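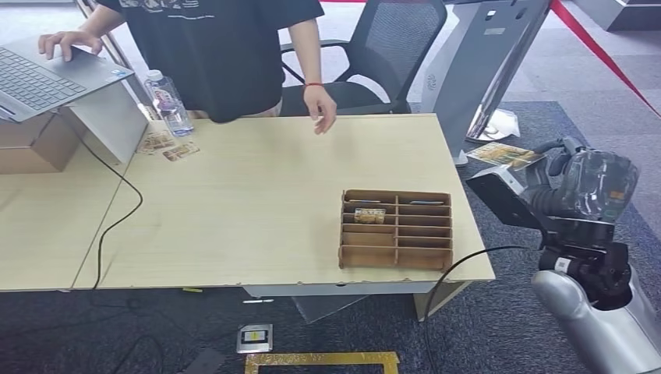

How do you get a hill ready for a summer downhill race when there's no snow to cover your mistakes?

"You walk it," she told me. "You walk it until your knees hate you, and then you walk it with a rake."

She's the course boss for the grass ski race at Clasley, and I'd been bugging her for an interview since spring. Grass skiing, if you've never tried it, is done on short skis with rolling treads, and it's a lot faster than it looks from the parking lot. I did one run at Gisler years ago and I still have the elbow to show for it!

The Clasley course is 600 meters long with a nasty left turn below the old lift shed. She wouldn't call it nasty. "It's honest," she said. "The line is right there. People come in too high because they watched somebody else come in too high."

Mowing starts in the first week of June. They cut it short, wait for the clover to lie down, then cut it again the other way (she got pretty heated about clover, I won't repeat all of it). Gopher holes get packed with soil and stamped flat. Rain is the big worry. "Wet grass is like soap. We'll hold the start for 90 minutes if we have to, and I don't care who's yelling at me."

I asked about the racers. Most of them are winter people who get bored, she said, plus a bunch of kids from the Pelo club who only ski on grass and beat everybody. "They don't have bad snow habits to get rid of. They don't try to slide the turn, because you can't. You either roll or you fall down."

And the race against Prekport? The two clubs have been trading the cup back and forth, and Prekport has taken it 3 summers in a row. She laughed for a while before she answered that one.

"They train more. I'd love to tell you it's their treads or their wax or whatever — it's that they show up on Tuesday nights, well, any night, and we're all at the lake."

She's racing too, in the masters group, on a pair of skis older than some of the Pelo kids. I asked if setting the course gave her an edge. "You'd think so," she said. "I fell at the third gate last year."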